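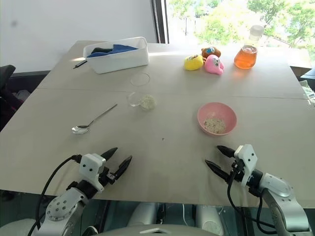

3. Gripper care on the two-arm cell

The Vallell manual says to regrease the finger slides every 2,000 cycles. Treat that figure with suspicion. It assumes clean parts, and a bench with grains on it is hardly that. Ours were gritty at 271.

Before each session:
- Open both grippers fully and wipe the black fingers down to the tips.
- Follow each cable from the housing back along the arm. Look for rubbing.
- Close on a paper strip and pull. "Calibration OK" on the screen proves very little.

Hanyu Cheng's March notes recommend compressed air. I doubt it helps. Use a brush.

Reading for next week: Duan, section 3.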